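Gerik Demonstration Kit – Operator Guide
Section 8: Recording garment-folding examples in a home

This section covers two-handed folding on a bed or other low, soft surface. Read Section 3 (charging and pairing) before starting. The grippers must already be paired and assigned to a side. 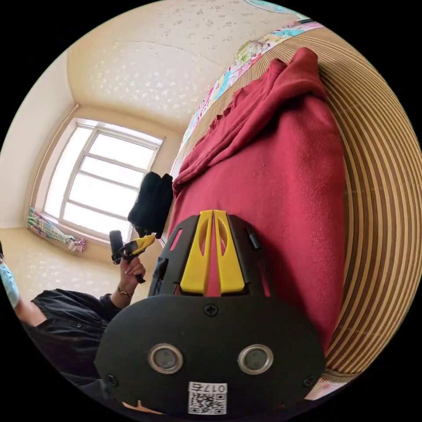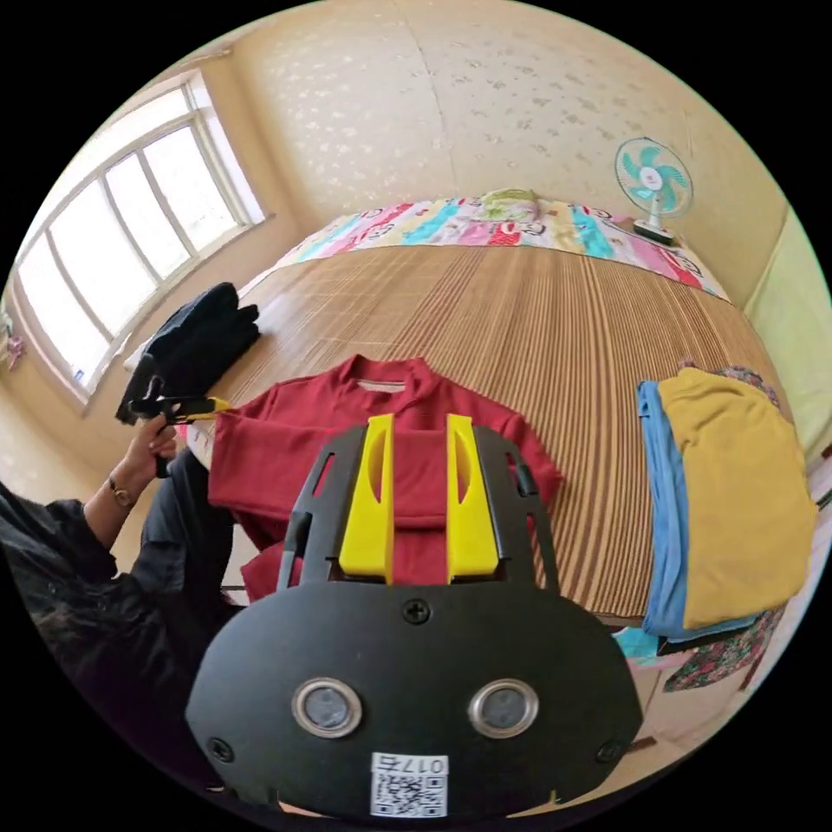
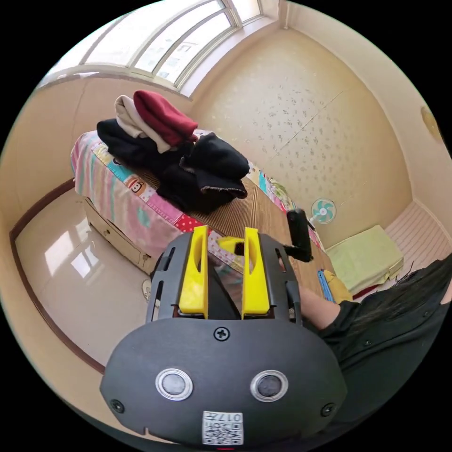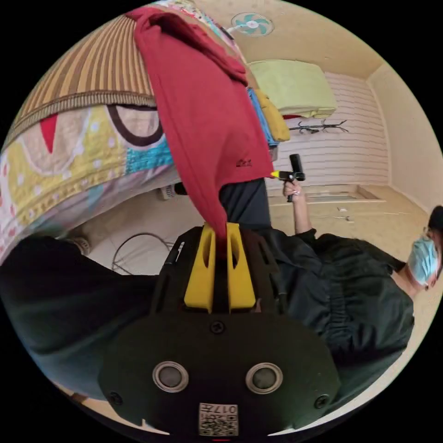 Gripper camera views, bedroom site. Photos: Rūta Pärn / Grinine

8.1 Terms

Demonstration: one garment, taken from its starting state to its finished state, recorded by both grippers.
Session: all demonstrations recorded between one clock sync and the next.
Near gripper: the gripper whose own camera is making the recording under review.
Far gripper: the other one, as seen by the near gripper.

8.2 Preparing the surface

1. Choose a bed you can reach across without kneeling on it. A firm, flat top layer such as a woven mat is preferred. Soft quilts let the finger tips sink and hide the garment edge.
2. Move quilts and pillows to the far end. They may stay in view.
3. Set aside the clothes for the session in one pile, within reach but clear of the folding area. Leave at least one sleeve length between the pile and the garment being folded.
4. Leave furniture, windows and fans where they are. The position tracker uses fixed features in the room, and plain walls give it little to work with.
5. Switch off any fan that can move the cloth.

Note: Daylight from a window is acceptable even if the glass records as solid white. Do not draw the curtains partway through a session. If the light must change, close the session and open a new one.

8.3 Checking the grippers

1. Check that both yellow fingers are seated and stand parallel when the trigger is released.
2. Wipe the finger faces with a dry cloth. Lint from fleece and knitwear builds up in the slots.
3. Read the unit label on the housing and enter the number in the session form. In the pictures in this section the label includes 017. The label reads upside down in the camera view; this is normal.
4. Check the housing screws by hand. Do not tighten them past the stop.
5. Squeeze each trigger fully 3 times. The opening value on the monitor should return to the same figure each time.

CAUTION: Keep loops of cable off the floor where the operator steps. Route them behind the operator before the session begins.

8.4 Recording a demonstration

1. Hold both grippers above the surface, fingers open, and wait for the tone.
2. Lower the grippers to the garment. Approach the cloth with the fingers open and close them only after the tips touch.
3. If the garment starts crumpled, find two points on its outline and lift it clear. Shake once, at low speed, and lay it down.
4. Spread the garment with the collar toward the far end of the bed. Pull each sleeve out by the cuff.
5. Fold in the order given on the task card. Keep at least one gripper in contact with the cloth between folds.
6. Open both grippers, raise them clear of the garment and hold still until the second tone.

Do not use bare fingers on the cloth at any point between the tones. A demonstration that includes a hand correction must be marked "assisted" and will not be used for training.

Work at an even pace. Failed grasps are useful and should be left in, provided the operator recovers with the grippers. If the garment falls to the floor, pick it up with the grippers or stop the recording.

8.5 Keeping the far gripper in view

The wide lens covers most of the room, but the near gripper hides a large part of the area directly in front of the operator. Hold the far gripper to one side of the near fingers – left or right does not matter. Short losses are filled in by the tracker. Losses longer than 8 frames are flagged in review.

When lifting a long garment, the cloth can hang between the two cameras. Tilt the wrists outward slightly until the tips can be seen again.

8.6 Varying the examples

1. Change the garment after each demonstration. Return to the same garment no sooner than the third one after it.
2. Mix colors and weights. Dark garments piled on dark garments are difficult for the model and should appear in every session.
3. Change the starting state: flat, bunched, inside out, or one sleeve tucked under.
4. Change the operator's standing position at least once per session.

The Vasconcelos reference set holds 2,091 accepted demonstrations, of which 141 begin with the garment inside out. Sites recording for this set should give priority to that starting state until further notice.

8.7 Ending the session

1. Place both grippers on the surface, fingers up, for the closing sync.
2. Fill in the garment list, using the color and type names on the task card. Do not write brand names.
3. Record whether operators wore face masks. Faces are blurred during upload, and the setting differs for masked faces.
4. Upload from the Peltport dock. Do not remove the storage card while the dock light is blinking.

8.8 Faults

Tracker drifts upward during a lift: cloth is covering the lens. Lower the garment and repeat the demonstration.
Opening value does not return to zero: lint in the slot, or a finger not fully seated. See 8.3.
Only one tone heard: the grippers are out of sync. End the session and sync again. Demonstrations recorded after the missed tone cannot be repaired.
Label number rejected by the form: enter the digits only.

Section revised September 3, 2019. Checked by Kęstutis Vaher and Siiri Rebane. Send corrections to Lwazi Molefe, Grinine documentation.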